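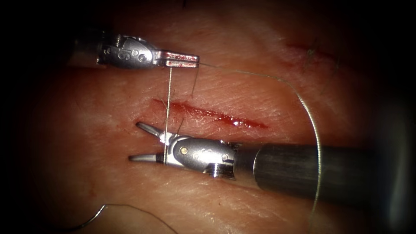
Erden Library Reading Group — Minutes, May

Start 7:05, small room upstairs. Noémi Medve in the chair and also taking these, so forgive gaps. Three apologies, passed on by phone.

1. Last month's minutes

OK'd. One fix: the Parnier novel runs 505 pages, not 550. Nobody who finished it thought it was short either way.

2. This month's book — The Salt Ledger (Parnier)

Long talk, most of the evening. Main points as I got them down:

— The two sisters. Split on whether we're meant to believe the older one. Her chapters are in first person, the younger one's are all letters, so you never get them in the same room until the funeral. Some found that clever, some found it a slog.

— Page 197, the fire. Read aloud twice. Half of us took it that the father set it. The other half thought the hired man did and the father covered for him. The text doesn't say. Agreed it doesn't say. Argued anyway for twenty minutes.

— Dialog good, weather too much. Every chapter opens with wind.

— Ending. Felt rushed after all those pages. The house gets sold in a paragraph. One member said that's how houses get sold.

— The ledger entries between chapters: most people skipped them, then went back when they saw the dates didnt match the story. Entry for the mule is the one to look at. If the mule was sold when the ledger says, the ride to town can't have happened.

Scores: mostly sevens, one three, one ten.

3. Next book

Two put forward. The Ernell family saga, first volume, and Bhuiyan's short stories. Ernell is 816 pages and there was a groan. Vote went to the Bhuiyan, eleven to four. Ernell to come back in the fall when people have more time.

Library can get 17 copies through the county loan. Noémi to put the request in. Please return the Parnier copies to the front desk first, they want the old set back before they send the new one. Several still out.

Suggested we all read the title story and the last one for sure, the rest as you can. Order in the book seems to matter — the boy in the second story turns up grown in the sixth.

4. Format of meetings

Complaint that the same few people talk. Fair. Trying a go-round at the start, two minutes each, no interrupting, then open discussion. Will try it next month and see.

Also asked: could someone else pick the opening question for once. List going round by email, put your name down.

5. Anything else

— Film of the Parnier book is supposed to be in the works. No details. Mixed feelings.
— Parking lot gate now locks at 9:30. Move your car or get stuck.
— Question about whether audiobook listeners should vote on scores. Yes. Was never a rule agaisnt it.
— Coffee money: same as before, jar by the door.

Closed 8:50. Next meeting same room, same time, Bhuiyan stories.

N.M.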